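Finding My Grandfather's Name on the Wall

So I finally went to the October remembrance service at Clanbridge, after three years of saying I would and then having a cold or a flat tire or some other excuse. I got there at 9:40 with wet shoes and no umbrella, and a very kind lady handed me a program and a ginger cookie before I'd even said hello!

The wall in the garden has 101 names on it, all people from the town who served. My grandfather is in the second column, spelled right, which he would have enjoyed (his discharge papers got it wrong twice). He was born in 1934, so he was still a kid for the big war and went off to Korea at 18. He never talked about it much. He talked about the food, mostly, and a mule. 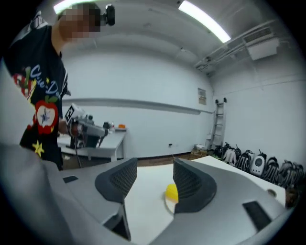
Marilou Tolentino wrote to me afterward that her uncle was the same way, all jokes about powdered eggs until he was past 70, and then one evening at the kitchen table he just started telling them everything, and could I please write down whatever I've got before it slips away.

So I'm doing that, Marilou! I have the mule story in two versions, a few letters to my grandmother, and a cassette I'm scared to play. If anyone has a decent tape deck I could borrow, leave me a comment.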